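Robot open day at Prakora, worth taking the kids?

Posted by Mitali Amarasinghe

Has anyone been to one of the open days at the Prakora workshop? My two (8 and 11) are mad on robots and I'd love to take them in November, but it's a fair trek for us on the bus and I don't want to get there and find it's all slides and men in lanyards. Do you get to see anything working up close? And do you need to book?

Tania Sivakumar

Yes, go! I went to the last one and loved it. The bit I liked best was the toaster table, where they have a robot hand on a proper kitchen job with real bread. You can get nice and close, and the fingers are much longer and thinner than I expected (my niece said spider, I said crab).
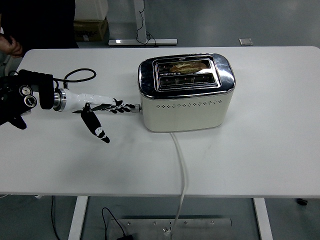 Fliltorden, September 2025

I put the place and month on my photo so you know which visit it was. It's got one fingertip on the little silver knob at the side of the toaster, and there's a slice in the back slot. I could have stood there all afternoon! The staff were lovely about daft questions too, and I asked plenty. Booking is free but there are only 50 places a session, so get in early. The 274 bus stops right outside.

Sabina Rathnayake

its ok. bit noisy, cafe shuts at 3

Marta Hnatiuk

Agree with Tania, though my youngest got bored in the talk beforehand. You can skip it and go straight to the tables, just tell them at the door.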